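Taltari Product Text Set

Data card, version 2. Last edited in December.

Summary

Taltari is a set of 1,140 short product listings for craft and home goods, written in English and sorted by hand into 48 categories. It was put together for testing search and spelling tools on the kind of text small shops write. There are no customer reviews and no prices in it.

Where the text comes from

842 listings come from the Clala shop archive. The rest come from Hämäläinen, a mail order seller of party and table goods, and were typed in from paper catalogs. Both sources gave permission for reuse. Shop addresses, phone numbers and order codes were removed before sorting.

Files

listings.csv has one listing per row
categories.txt has the category names, one per line
dev_ids.txt has the 500 listings set aside for development
notes.txt has known errors and the edit history

Columns in listings.csv

id: a number, not reused when a listing is dropped
source: clala or hamalainen (no accents in this column)
title: as written by the shop
body: as written, line breaks replaced with a space
category: one name from categories.txt
second_category: usually blank

Spelling mistakes were left in on purpose. Please don't send fixes for them. If a typing error was made while copying from paper, it is listed in notes.txt and corrected in the next version.

Loading

The file is UTF-8 with commas and double quotes. Some spreadsheet programs turn titles like "3-4" into a date, so import the title column as text. The Clurkis loader reads the folder directly and needs no settings.

Known problems

Hämäläinen titles are much shorter than Clala titles, and a model can learn to guess the source from length alone. Candles are overrepresented. Ribbon and trim were one category in version 1 and are two now, so scores on the two versions can't be compared.
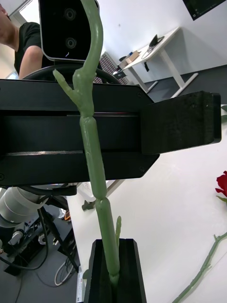
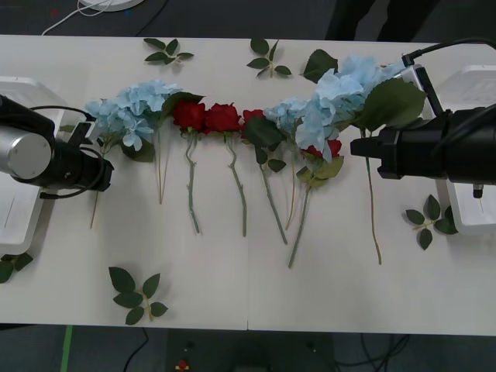
Floral goods took the longest to sort. Shops use "stem," "spray," "pick" and "bunch" loosely, and the same item can show up under any of them. We go by the flower named in the title and ignore the word for the shape. Artificial blue hydrangeas and red roses like these get two different categories, Hydrangea and Rose, even when a shop sells them as one lot. In that case the first flower named goes in category and the other in second_category. Listings that name no flower go in Floral, other.

License

Free for research and teaching. Ask before using the text in a shop.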